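Leave the Lamp Where It Is

I have looked after the small arm on our practice bench at Momeva for long enough to have opinions about it, and the strongest one is that we fuss with the wrong end of the machine. When picks go bad, people reach for the settings. They slow the arm down, they change the grip force from 85 to something kinder, and by lunch there are three new files on the computer and no one remembers which was the good one.

My own habit, which my coworkers find a bit old-fashioned (and they may be right!), is to start with the table. I look at the lamp, then the window shade, then the wood itself. We have a lovely warm brown top that came out of the old Weton shop, and I would fight anyone who tried to replace it, but it does shine. Move the lamp a hand's width and the wrist camera is looking at a different table. I keep a strip of tape on the floor for the lamp stand, and I check it every 500 picks, along with the finger screws and the cable at the wrist.

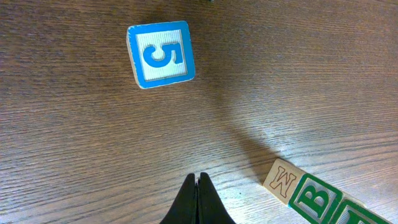 Fulivska, 6 Aug 2026

Glare to the right, a soft shadow slanting up from the closed fingers, and the number five block sitting over in the darker wood: one small tabletop can hold all of that at once. I'd want the light settled before touching a single number in the software, and I'd write down where the lamp stood, too, in pencil, in the notebook that hangs by the bench.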